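Skiren (banco de pruebas)

Skiren es un banco de pruebas bimanual destinado a la comparación de pinzas y cámaras de muñeca para brazos robóticos. Fue puesto en marcha en octubre por Theano Panagiotou y Nektarios Gavalas, dentro del proyecto Promik. El nombre designa también el protocolo de ensayo que se utiliza en él.

Características

El banco consta de 2 brazos montados en alto, cada uno con su cámara de muñeca, y de una mesa cubierta con una estera oscura. Sobre ella se disponen objetos domésticos y juguetes, de formas y rigidez distintas. El controlador, llamado Jorkitov, registra la posición de los dedos con una frecuencia de 400 Hz.

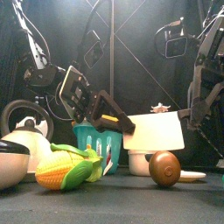 Panel blanco en alto entre las dos pinzas del banco Skiren.

Protocolo

Cada modelo de pinza se somete a 10 series con los mismos objetos. Se anotan los agarres fallidos y los deslizamientos. La prueba con panel se considera la más exigente, pues los dos brazos deben mantener una presión semejante en ambos lados.

Las cámaras se evalúan por separado. Según el informe de Athina Vasilakis, la vista desde la muñeca pierde utilidad cuando una pieza plana oculta los objetos situados detrás.

Véase también

Pinza Fragkou
Manipulación bimanual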